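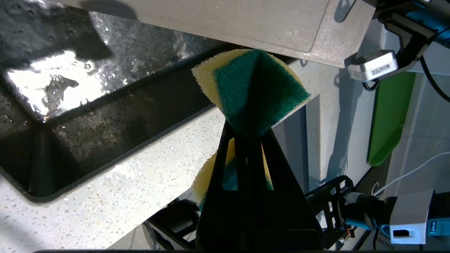

The new Vonside record is up and I've had it on since breakfast. Nine songs, all taped live at Brurdale over one long weekend, and it sounds massive!

Track four, Waweru, is the one for me. Norbert Jurčo plays pedal steel on it and he hardly touches the thing for two minutes - then in he comes and the whole song lifts.

Chutima Thongsuk sings the high part on Serkia. I saw them do that one on Saturday in a room that holds 128 and you could hear people breathing. Gorgeous.

Oh, and there's a vinyl run coming in December. Sleeve notes by the drummer, lyrics printed this time (hooray, I've been singing the wrong words to the opener for months).

Forgot to say - the last track is 67 seconds long and it's just Norbert and a piano. Play it loud.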